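Open doors at the Chowdhury Hall mosque, and 93 of us turned up

21/02/2019

I'd told myself I would stay for half an hour, have a cup of tea and go home. I ended up being there for nearly four, and I missed my bus (and the one after it).

If you live in Duvmont you'll know the prayer hall on Trarkach Street, even if, like me, you've only ever walked past it. It opened its doors to the neighbours last night, together with the Lutheran parish across the road and the small synagogue on the hill. The idea came up after somebody sprayed slogans on the hall's front wall last July. The three congregations scrubbed it off together, got talking over the buckets, and have been meeting once a month ever since.

Munther Nimri, who leads the prayers there, kept his welcome very short. He said he was tired of panels where people sit in a row and agree with each other, so there wouldn't be one. We had tables instead, and you sat wherever there was a chair! At mine we got on to school holidays, burial plots, whether the council should pay for security at the doors, and a long and quite heated argument about parking.

The security question was the serious one. The hall and the synagogue have both asked the council for help with cameras and better lighting, and the council has offered up to 40 per cent of the cost. The parish has said it will put in something from its own collection, which went down very well in the room. A couple of people at the back weren't happy about any public money going to places of worship, and they said so, and they were listened to. One of them was still there at the end, stacking chairs with the rest of us.

I also sat in on the evening prayer, shoes off, at the back with 2 teenagers from the parish youth group who whispered to me when to keep quiet. I didn't follow much of it but I was glad I'd stayed.

The next evening will be at the synagogue, and the parish takes its turn after that. You don't need to book, just come along, and bring something for the tea table if you can.

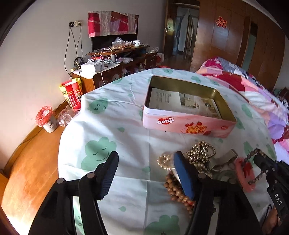 Moushumi Wanigasekara wrote in to say that she enjoyed the evening too, but that one friendly night won't settle the security money, and would everyone who came please write to the council before it votes. She has a point, and I've sent my letter off this morning. She'd also like the next one to start a bit earlier, so that families with small children can stay for the talking as well as the food.

Contact the Duvmont newsdesk | © 2019 Asonus Local News | Back to top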